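4. Bagging plates for storage

Section 4 covers the single plates in the Ellery table service once they are washed and dry. Bowls and lidded dishes are in section 5. Plurnton's own leaflet says a bag "keeps plates like new". It doesn't. A bag keeps dust off and may save the glaze from light scuffing, and that is all we are prepared to claim for it.

4.1 Before you start

Clear a table larger than you think you need. A smooth top is best, as grit caught in a rough surface ends up on the foot of the plate and then inside the bag.

You will need:
One plate
One thin plastic bag, open at one end
A dry cloth
A sticky label (optional, see 4.4)

Caution: Thin plastic bags are a suffocation risk. Keep them away from babies, children and pets, and do not leave spares lying on the table.

4.2 Opening the bag

1. Put the plate down near the front edge of the table, face up, well clear of the drop.

2. Take one bag from the pack. They cling together, and the claim on the wrapper that they "separate instantly" should be taken with a pinch of salt. Rub the open end between finger and thumb until the two layers part.

3. Hold the bag by its upper corners, one on each side, and draw it out until the top edge is fairly straight. Some gathering at the sides does no harm. 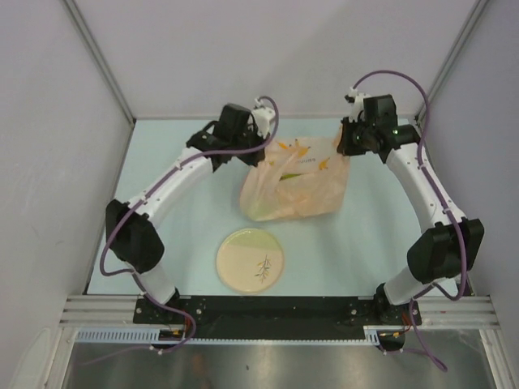 4. Check the film for splits along the seams. Out of a Gramarard pack of 100 we threw away 14, so do not skip this step on the strength of the word "tested" on the front.

5. Give the bag one gentle shake to let air in. Blowing into it works too, but breath is damp and you have just dried the plate.

Note: If the film tears while you are holding it, use another bag. Tape over a split tends to come away in a warm cupboard and leaves glue on the rim.

4.3 Putting the plate in

6. Wipe the plate once more, front and back, including the ring underneath. Water hides there.

7. Lay the bag flat with the open end facing you and lift the upper layer.

8. Slide the plate in level, foot down. Do not drop it in from above - the film will not cushion it, whatever the leaflet suggests.

9. Press out the loose air with a flat hand and fold the open end under. Do not knot it.

Caution: The bag is not padding. Plates of 23 cm and over need card or felt between them if they are to be stacked.

4.4 Labels and storage

Stick the label on the bag, never on the plate. For the Plundus pattern write 1628, the number used when ordering replacements.

Stand the finished plates in a rack or lay them in short stacks. Open a bag or two in August, when cupboards get muggy, and look for mist on the inside. If there is any, take every plate out, dry it and start again from step 1 with fresh bags.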